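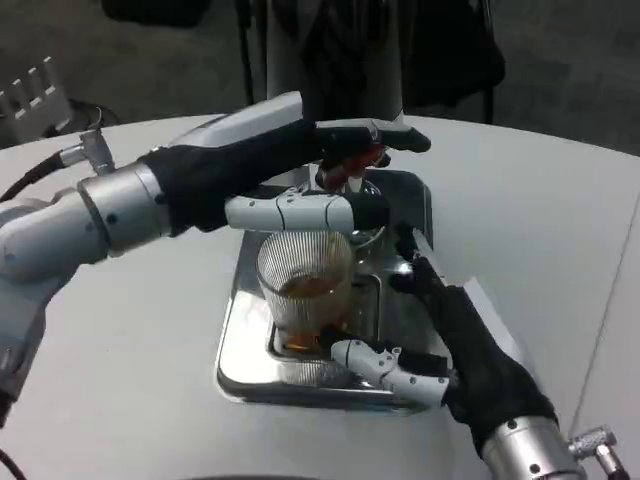 Glass and steel tray on the white table.

Laneck two-bulb display lamp, reviewed after a winter of use
4/22/24

I collect old pressed glass, mostly salts, small dishes and the odd doorknob, and for years I looked at it all under whatever bulb happened to be in the kitchen. So I'm late coming to a proper lamp, and I'm a bit cross with myself for it! The Laneck is a small table lamp made for collectors, with 2 bulbs on one stem: a plain daylight one and a longwave ultraviolet one. You flick between them with a slider on the base. I bought mine from Grunden, the shop that used to do stamp albums, and paid £60 for it with postage on top.

First thing to say is that it's heavy, and I mean that as praise. The base has a felt pad and stays where it's put, even with the neck bent right out over the table. The neck is the bendy sort and holds its shape well. Mine has drooped a little near the top since Christmas, but only if I leave it fully stretched overnight.

The daylight bulb is the one I use most. It's a clean, cool light and it shows up seed bubbles and straw marks beautifully if you bring it in low from the side. I had a pale aqua salt on the shelf for years that I'd always called perfect, and within a minute of switching the lamp on I'd found a flat chip under the rim and a hairline running from it. Bit of a blow, but I'd sooner know. Mould seams are far easier to follow too, and on a worn piece that can be half the battle.

Then there's the ultraviolet side, and what fun that is. My yellow-green pieces lit up like a fairground (my whole top shelf, very nearly) and so did a clear tumbler I'd paid next to nothing for, which gave off a soft greenish glow I hadn't expected at all. Old repairs can show as well. There's a Saltano dish of mine with a foot that has plainly been glued back on, and the glue shines a milky blue all the way round. Do bear in mind that a glow won't date a piece by itself. Plenty of newer glass glows happily, so you still need your books.

You want the room properly dark for this. I draw the curtains and wait a few minutes for my eyes to settle. The maker supplies a pair of yellow safety glasses and I do wear them, though they're tight over my ordinary ones.

Grumbles, then. The slider is stiff and sits at the back of the base, so in the dark you're feeling about for it with a piece of glass in your other hand. The lead is short - I've had to use an extension from the start. And the ultraviolet bulb gets warm enough after 45 minutes or so that the lamp switches itself off to cool. It did come back on each time, but it's annoying if you're working through a box of sale finds.

I also tried the Szalai pocket torch, lent by a friend at our glass club. It's cheaper and much handier for fairs, and I may well get one before the big June fair. The beam is narrow though, and it throws a lot of purple light that muddles the colour. For sitting down at home with a cup of tea and a tray of glass I like the Laneck far better.

Spare bulbs are sold singly and the daylight one is easy to find. The ultraviolet one had to be ordered and took 6 days to arrive. I haven't needed to fit it yet, so it's in the drawer with the spare felt.

Would I buy the lamp again? Yes, gladly, and I'd buy a longer lead on the same day.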